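By the time the soup was on, Selma Hodžić had already moved the skull twice. She and Karim Bouazza have been building their kitchen since spring, and the odd thing about it, which their families have more or less made peace with, is that it exists only on a screen in her garage, next to the paint cans and a very old bicycle.

Every arm they plan to mount at the Furnent workshop gets tried here first, against whatever models the two of them have lying around (and they do keep everything!).
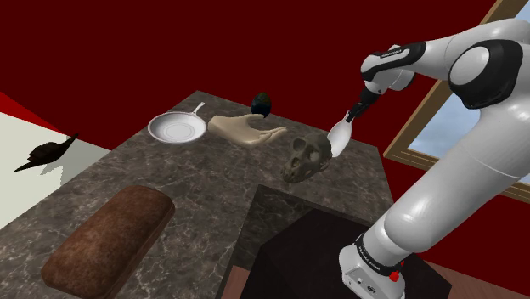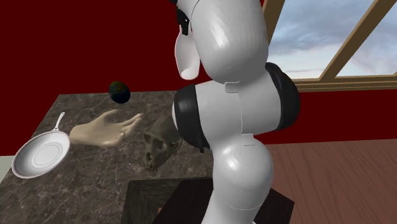
The simulated kitchen, with its marble counter, frying pan, skull and globe.

PIRNVILLE, October

The spoon is Karim's particular love. He has spent 38 evenings on the grip alone, fussing over how far apart the fingers should start, and he'll tell you about every one of them if you let him, as I happily did. Selma worries more about the mount, and about what a real box will have to weigh once a real arm is bolted on top of it. She has 60 pounds of sand put by for that, in 4 buckets behind the door.

"I wanted red walls at home and got voted down," she says, passing the bread. "So I put them in there."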